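Hair dryer trips the bathroom GFCI but runs fine in the hallway

Posted by Nikola Stan, May 31, 2026

My dryer trips the GFCI outlet in the bathroom within 3 seconds on the high setting. On low it runs all day. The same dryer on a hallway outlet, no GFCI, has no trouble on either setting. The bathroom outlet was put in by the previous owner and I don't know its age. Test and reset buttons both work. Is the outlet bad or the dryer? House is in Plivby if local code matters.

Živko Delić
Replace the outlet. They wear out. Mine did.

Dušan Georgiev
Don't buy anything yet. A GFCI does not respond to load. It compares current on hot and neutral and opens at a difference of 4 to 6 mA. High drawing more amps is not a reason for it to trip, but high may switch in a second heating element, and if that one leaks to ground you get exactly this pattern. The hallway outlet has no way to notice.

Try the dryer on a different GFCI, kitchen or garage. If it trips there too, throw the dryer out. If it doesn't, run another appliance of similar wattage in the bathroom. If that trips, suspect the outlet or the wiring downstream of it. Power off at the panel before you open the box.

Check the cord as well, mainly where it enters the handle. Coiled cords get pulled hard at that point and the insulation cracks. Until you know, stop using it in the hallway.
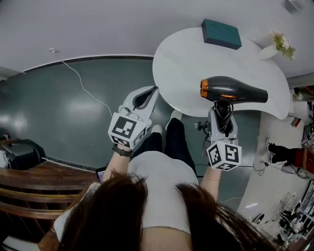 Black hair dryer with a coiled cord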